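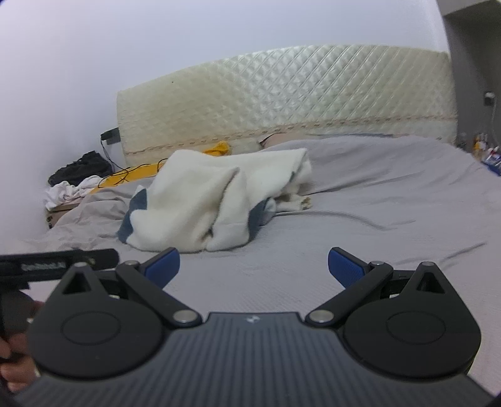 Prirkico: Terminologiesammlung Haustextilien

Datenblatt zur Version 2, Stand April 2019

Gegenstand

Prirkico ist eine zweisprachige Terminologiesammlung (Deutsch und Serbisch) zum Fachgebiet Bettwäsche und Haustextilien. Sie umfasst 188 Begriffseinträge zu Warenarten, Bindungen, Konfektion, Pflege und Handelsbezeichnungen. Herausgeber ist die Arbeitsstelle Darnance. Die fachliche Leitung liegt bei Ljubica Kos, die technische Betreuung bei Kastriot Atanasov.

Inhalt und Aufbau

Jeder Eintrag besteht aus einer Benennung in beiden Sprachen, einer Definition, mindestens einem Beleg und einer Angabe zum Sachgebiet. 155 Einträge enthalten zusätzlich Synonyme oder regionale Varianten, darunter Leintuch, Betttuch und Laken. Veraltete Benennungen bleiben erhalten und tragen im Feld «status» den Wert «veraltet».

Die Daten liegen als Textdatei mit Tabulatortrennung in der Kodierung UTF-8 vor. Die serbischen Benennungen sind in lateinischer Schrift erfasst. Eine kyrillische Fassung ist nicht Bestandteil dieser Version.

Felder

id: laufende Nummer, wird nach Löschung nicht neu vergeben
de: deutsche Vorzugsbenennung
sr: serbische Vorzugsbenennung
def: Definition in deutscher Sprache
beleg: Kurztitel der Quelle
gebiet: Sachgebiet
status: gültig, veraltet oder in Prüfung

Quellen

Ausgewertet wurden Musterbücher und Preislisten aus dem Nachlass der Weberei Obradović sowie die Warenkartei des Versandhauses Hukum. Der Nachlass ist nicht vollständig überliefert; einzelne Preislisten liegen nur als Abschrift vor. Personenbezogene Angaben aus der Kartei wurden nicht übernommen.

Änderungen gegenüber Version 1

Neu aufgenommen wurden die Einträge zu Spannbetttüchern und Matratzenauflagen. Die Definition von «Halbleinen» wurde berichtigt. Eintrag 103 («Perkal») befindet sich weiterhin in Prüfung, da die Belege zur Fadendichte einander widersprechen.

Nutzung

Die Sammlung darf für Forschung und Lehre unter Nennung von Titel und Version verwendet werden. Eine gewerbliche Nutzung bedarf der schriftlichen Zustimmung der Arbeitsstelle. Als Grundlage für die gesetzliche Textilkennzeichnung ist sie nicht geeignet.

Korrekturhinweise sind unter Angabe der Eintragsnummer und einer Quelle an die Arbeitsstelle Darnance zu richten.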